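A fault thread from the shoe shelf! We lost most of a week to this one and I learned so much from it that I want it all written down somewhere.

Getting a heel between the jaws, over and over. Most of my July has looked like this. 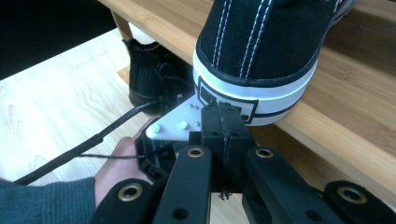

A reply already, from someone who wants to know if the gripper dropped a shoe on somebody's foot. No feet harmed! The trouble was in the width signal, and it took us far too long to look there.

2/ Quick background for new followers. Kashindye is our tidying project at Landus. We do the shoe jobs by hand with the gripper, the recordings go into training, and then the arm has a go at the same job on the shelf in our Lusville room. The arm is called Bromby. It was called that when I got here.

3/ Bromby was doing great on shoes in the spring. Slow, a bit fussy about laces, but great. Then we trained on a fresh batch and it started doing something really strange. It would glide up to the heel, line up beautifully, and lift with the jaws wide open. Up it went with nothing in them. Then it carried the nothing over to the other spot and set it down very gently.

4/ I laughed the first few times. I laughed less when it began doing the opposite on some runs: jaws shut before it got to the shoe, then a straight shove into the back of the shelf. The force limit tripped and the arm stopped the way it's supposed to – I was very glad of that limit. But the shelf moved, and I had been resting my hand on the end of it.

5/ So that's the safety part, and it's on me. I was leaning on the shelf during a live run. My fingers are fine. We stopped all live runs that afternoon and put tape on the floor, and now everyone stays behind it until the arm is parked.

6/ We blamed the camera first. Black shoes, black jaws, it seemed so obvious! We changed the lights, we cleaned the lens, we retrained. Exactly the same empty lift.

7/ Then we blamed the shoes. White soles are bright, maybe the model was grabbing at the sole edge and ignoring the rest. Retrained without them. Same thing, and now it was worse at boots too.

8/ What cracked it was plotting jaw width against time for every single demo, which we should have done on day one. A good demo looks like a little valley: open, closed, open. We had 46 demos in the batch and 14 of them had a flat line somewhere in the middle. The jaws had closed on the shoe and the number just sat at 70 mm the whole time.

9/ Flat lines! I can't tell you how happy I was to see those ugly flat lines.

10/ The cause was a connector on the gripper cable. With the wrist turned low to reach a heel, the cable pulled sideways on the plug, contact dropped out, and our logger filled the gap with the last good value. No warning, no gap in the file. If it dropped out while the jaws were open, the recording said open. If it dropped out while they were closed, it said closed, and that's where the shelf shoving came from.

11/ You can get it to happen on the bench in seconds. Plug in, open the jaws, tug the cable toward your elbow, close the jaws, watch the number not move. I made everybody come and try it.

12/ Fixes so far. A clamp on the cable so the pull never gets to the plug. The logger now writes a blank when the signal is missing and beeps at you (loudly, sorry to the people next door). And a check at the start of each session: open, close, open, look at the plot, then pick up a shoe.

13/ Threw out the 14 bad demos, redid them with the clamp on, retrained. Bromby picked up a sneaker on the first try this morning and I yelled. We've done some 35 runs since then and the empty lift hasn't come back. Two shoes did slip out on the way over, but those were plain bad grips and I know how to work on those.

14/ Still open: the March batch was recorded with the same cable. Those plots look clean on a quick pass, but I've only gone through the shoe ones. Mugs and books are next week.

15/ If your logger holds the last value when a sensor goes missing, please go and look at it today. And if you've found a good right-angle plug that survives a lot of wrist turning, send me the part number!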